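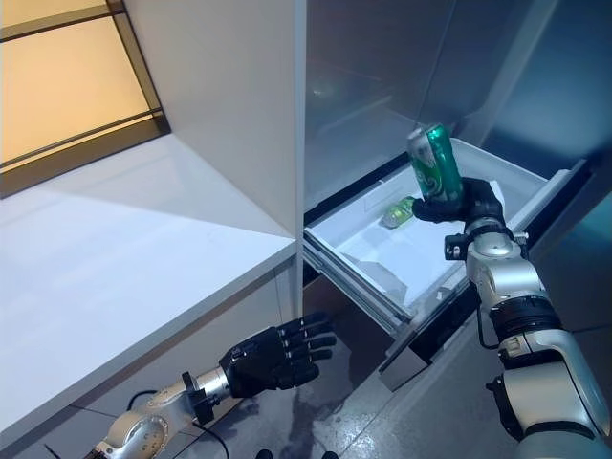

Section 4 of this guide is for the freezer drawer of the Restenon, which is the lower compartment of the appliance. Many households use this drawer also for drinks, when guests are coming and the upper compartment is full. A can can stand upright, like the tall green one held over the drawer, or it can lie on its side on the drawer floor, like the lime-green one; for short chilling both ways are permitted. Soft bags should stay together at the front wall, where the crumpled white items, which look like bags or packaging, are lying. Please read the notes in 4.3 before you put any can in this drawer.

4.1 Before first loading

1. Switch on the appliance and let it work with the doors closed until the display shows the temperature you have set.
2. Pull the drawer by the handle lip, with both hands if it is heavy. It must come out without force.
3. Wipe the inner walls and the floor of the drawer with a soft cloth and lukewarm water. Do not use powder or steel wool.
4. Dry the drawer completely. Water drops which stay on the floor will freeze, and packages will stick to them.
5. Push the drawer back until you feel the stop.

Note: In the first days a light smell of new plastic is normal. If it stays longer than 2 weeks, wash the drawer again and leave it open in the room for one night.

4.2 Loading frozen food

1. Put heavy and flat packages first, directly on the floor of the drawer.
2. Put boxes along the rear wall and soft bags at the front. Press the air out of the bags before closing them.
3. Write the content and the month on each package, for example "peas, July". After some weeks all the bags look the same.
4. Do not load higher than the side walls. If a bag stands over the rim, it can be caught when the drawer goes in, and the door will not close tightly.
5. Fresh food that is not yet frozen should not touch food that is already frozen. Leave a hand's width between them, or use a thin board.

Caution: Do not stand or lean on the open drawer. Children like to do this, and the rails can bend.

4.3 Drinks cans in the drawer

The drawer can cool a can quickly, but it is not a place for storing cans. A drink expands when it freezes, and a forgotten can may open at the lid or at the seam.

1. Place the cans on a free part of the floor, not on top of bags.
2. Leave a little space between the cans, so the cold air can go around them.
3. Close the drawer and set the kitchen timer. The appliance has no timer for this purpose.
4. When the timer rings, take out all the cans. Lift each can straight up until it is above the wall of the drawer, and only then move it to the side.
5. Wipe the can and let it stand for a moment before opening. If it is swollen, do not open it. Put it in a deep bowl in the sink and let it thaw there.

Caution: Glass bottles are never permitted in the drawer, also not for a short time.

Caution: Do not touch very cold metal with wet hands. The skin can stick to it.

Note: If you want to chill many cans, use the upper compartment from the evening before. It takes longer — but you do not need to watch the clock.

4.4 If a can has burst

1. Take out all packages and put them in a cool bag. Throw away packages which are open and have drink inside.
2. Pull out the drawer up to the stop, lift the front a little and take it off the rails.
3. Let the frozen drink become soft at room temperature. Do not scrape it with a knife or use a hairdryer — plastic can crack from both.
4. Wash the drawer in warm water with a little washing-up liquid. Clean also the rails, because sugar makes them slow.
5. Dry everything, put the drawer on the rails and push it in to the stop.

If the drawer does not run smoothly after cleaning, look for small pieces of ice on the left and right rail. If a rail is bent, do not try to straighten it. Order a new pair under part number 1489 and replace both sides at the same time.

Text of this section: Firouzeh Farahani. Checked by Bilal Boutros, July 20, 2022.

Continue with section 5, Defrosting and cleaning.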